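Kullen House Tenants' Laundry and Lounge
Interim report to the Reltari Fund
Sep 19, 2022
Prepared by Nesma Bouazza

You asked for a plain account of where your money has gone, and I will try to give one without using the word "journey." The short version is that the laundry half of the project is nearly done and the lounge half is nearly started.

Laundry room

The old machines left in two trips, the second of which took the door frame with it. The replacements are in and plumbed. The drain that backed up every time the third floor did towels has been relined, and the plumber has stopped answering my calls in a worried voice. We have logged 1502 paid loads since opening, which beats the guess in our application, a guess I should admit was made on a bus.

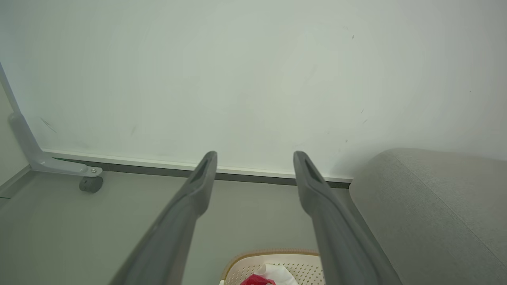
Pricing took longer than the plumbing. Tenants wanted coins, the supplier wanted an app, and we ended up with a prepaid card that both sides dislike equally. Complaints about cards have mostly given way to complaints about etiquette, chiefly the question of how long a basket may sit on the floor before it counts as abandoned. The tenants' meeting spent 33 minutes on this and settled on two hours. A basket has no rights after that, though its contents do.

We overspent on the electrical work. The panel turned out to be older than the drawings of it, and Alcaraz Electric charged us accordingly. The extra came out of the furniture line, as agreed with your office by phone.

Lounge

Progress here is best called modest. The floor is finished and there is a sofa. The walls were painted early, on my instructions, before anybody had carried furniture past them. They now have scuffs, and a second coat is on the list for the very end, where it should have been to start with.
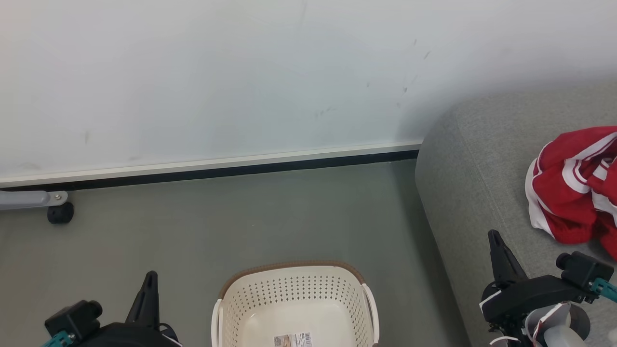 Photo: Kullen House Tenants' Association

Valeriano Villalobos has drawn up the evening schedule, which so far offers a homework table and a card game with rules I don't follow. The Tonero shelving is still on back order. I have been told "next week" often enough that I've stopped writing it down.

We are asking to move the lounge opening to December. No added money is needed – only patience, and a signature on the attached form.
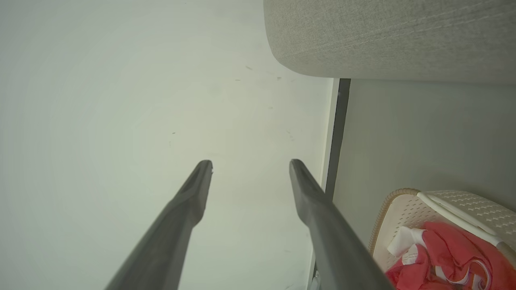
Still to do

Second coat in the lounge.
Shelving, if it exists.
Final inspection of the electrical panel.
A sign about baskets, wording to be approved by the tenants' meeting, so please allow time.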